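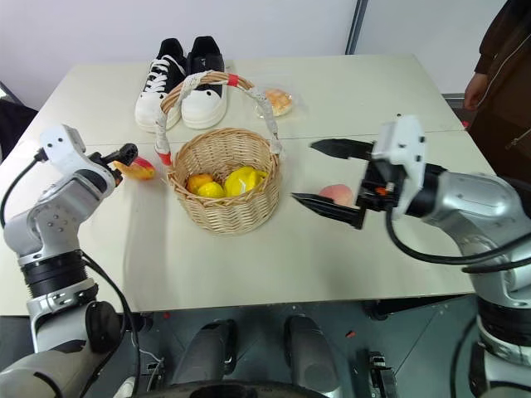
**Site visit report, Intro to Automation, Unit 4**
Group Kuden. Visit to the Vultine open day, March.

Purpose of visit: see a two-arm robot do a pick and place job up close, take notes, compare with what we planned for our own project (the sorting bin). We had 29 minutes at the station before the next group came in. Not enough.

**What the demo was**

Fruit into a basket. Sounds easy. Two arms, one each side of the table, each with a two-finger gripper. The software is called Tavix and it picks which arm goes for which piece, mostly by side. Left arm gets stuff on the left, right arm gets stuff on the right. If something is near the middle it has to decide and you can see it wait a second.

The sneakers and the packaged item stay on the table the whole time. They're distractors. The robot is supposed to leave them alone and only go for fruit. Our bin project has no distractors at all, which now seems like a pretty big hole in our test plan.

**Grasping**

This was the part we took the most notes on. Mango is harder than peach according to the presenter, because it's long and can end up turned any direction, so the wrist has to rotate to line up first. Peach is closer to round so the angle matters less. Fingers close from both sides and the force is limited in the software, not by the fingers themselfs. We asked what the limit was and got told it changes by object.

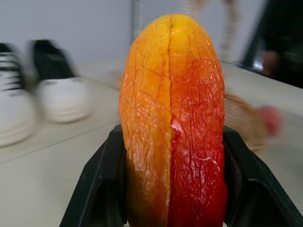

One visitor wanted to know why they didn't just use a suction cup, since it would be faster on smooth fruit. The answer was that suction would be fine for this fruit but they want the same hand to do other items later, and swapping tools costs time. The visitor said a factory would still pick suction. Nobody really settled it. We put both sides in our notes, it's basically the same argument our group had in week 2.

**Numbers we got**

- 226 practice runs on the basket task before the open day
- 11 of those stopped by hand
- no speed figure, they said it was set slow for visitors

We didn't get a breakdown of why the 11 were stopped. Should have asked. The presenter did mention the basket handle as a problem, the arms have to come in without hitting it, so the path goes up and over the rim and then down. The red tape on the handle made it easy for us to talk about which end we meant anyway.

**Resetting between runs**

Done by a person. Fruit gets put back on the table at a new spot and angle each time so Tavix can't just repeat the same motion.

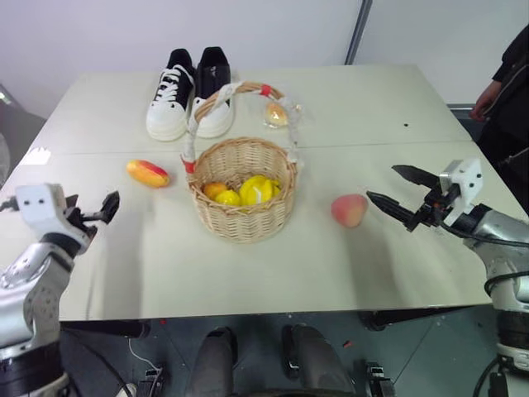
We want to copy that. Right now our bin test puts every block on the same taped X, so all we're proving is that the arm can go to the X. New plan is to draw spots and angles out of a cup before each run and write them down.

**Changes to our project**

1. Random start positions (see above).
2. Add at least one distractor. Probably a shoe, we have shoes.
3. Log every stopped run and the reson, same day.
4. Ask the Soomro lab if we can borrow the softer finger pads before the final test.

Still to do: wiring diagram, redo the schedule, figure out who has the notes from the second half of the talk.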